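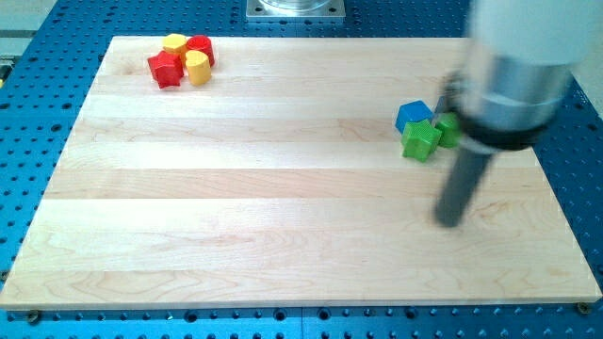 Dilwyn Landeg
Software tester, weekend woodworker
15 February 2024

I started logging the humidity in my basement in November, after a drawer that had run freely all summer began to rattle in its opening. The house has forced-air heat and the basement has one supply vent, which I had always kept half closed. I wanted to know what the air down there was doing before I bought any more lumber.

The setup is two Clutia sensors, one on the shelf over the bench and one at floor level by the lumber rack. Each takes a reading once an hour and stores it until I pull the data onto a laptop. The bench sensor gave me 1437 usable readings before I stopped to look at them. The floor sensor gave fewer, because I put the battery in badly and lost the first few days.

Before trusting either one I did a salt test. You put table salt and a little water in a bottle cap, enough to make a wet slurry, and seal it in a bag with the sensor. At room temperature the air inside should settle near 75 percent. Both sensors read low, and not by the same amount, so each has its own correction in the spreadsheet. A single-point check says nothing about the dry end of the range. I may do a second one with magnesium chloride.

After correction, the bench area sits at some 40 percent for most of the heating season. It drops when the furnace runs for long stretches and recovers overnight. The swings look dramatic on a chart, but wood barely notices them. A board responds over days and weeks, so I smoothed everything to a weekly average, and the chart became a slow slide down from fall with one bump during a week of rain.

The floor sensor reads higher than the bench, as expected next to a concrete wall. What I hadn't thought through is that my lumber is stored in the damper of the two spots and worked in the drier one. Flat-sawn maple changes width by a bit under 1 percent for every 4 percent change in moisture content. On a narrow drawer side you can ignore that. On a wide glued-up panel you can't, and a panel fixed tight at its edges has to cup or split if it wants to move enough.

So the rack is moving to the bench wall. I also opened the vent all the way, against the advice on the Hander forum, where the feeling is that more supply air makes winter dryness worse. They may be right — I have no data for that yet. The sensors stay in place until summer, when the dehumidifier comes back out and the whole question runs in the other direction.

The drawer still rattles. I waxed the runners and left it alone.

Recent posts
Replacing the float switch on a Prothero dehumidifier
Grolen moisture meter: pins or pinless
Reading a weekly average without fooling yourself
Shelf spans and sag, with a table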